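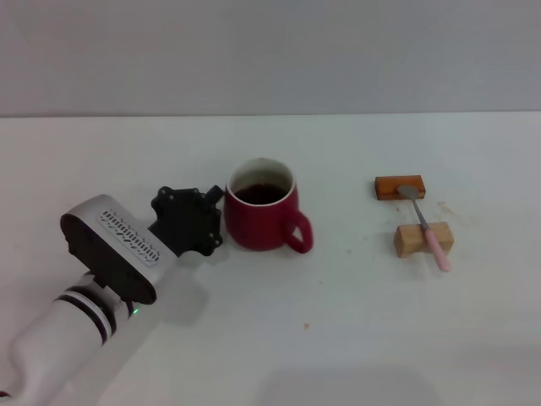

Red mug, two blocks and spoon on the white table, Wurkness room.

Zitstead Shared Rooms: minutes of the users' meeting, January 17, 2023

Chair: Farhad Rashti. Eleven members attended. Apologies were received from the Vahidi tenants on the top floor.

1. Minutes of the last meeting
Agreed as correct. The item on bicycle storage is carried over to May.

2. Drinks on the white table
The chair said he had been asked again whether tea and coffee are allowed on the white table in the Wurkness room. There is no written rule at present. Some members wanted all drinks kept to the kitchen. Others said a mug is fine so long as it is not filled to the brim and goes back to the kitchen afterwards.
Agreed: mugs allowed, takeaway cups not. Spoons are to go back in the kitchen drawer at the end of the day.
Action: FR to put up a notice.

3. Wooden blocks
Members asked where the wooden blocks should live. They have been turning up on the windowsill, in the kitchen and once in the post tray. It was agreed that all blocks, stained or plain, go in the lower cupboard by the door. The stained ones should not be left standing in spills as the colour may come off on the table top.
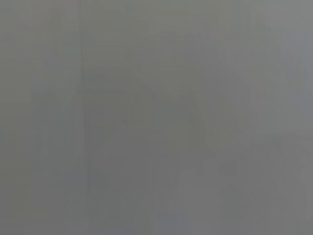

A member asked if the plain blocks could be sanded. The chair had no objection, provided it is done outside.

4. Table top
The quote from Metix for a replacement top is 572 pounds, or 590 pounds with delivery to the first floor. The balance in the room fund stands at 3664 pounds. There was a short discussion on whether a new top is needed yet. Two members felt a proper clean should be tried first.
Agreed: clean the present top, look at it again in May, and spend up to 100 pounds on coasters, cloths and cleaner in the meantime.
Action: FR to buy these and keep the receipts.

5. Any other business
The kitchen tap drips if it is not turned fully off. Reported to the landlord.
The key for the lower cupboard is now on the hook inside the kitchen door.

Next meeting: date to be sent round by email. The meeting closed at 7.40 pm.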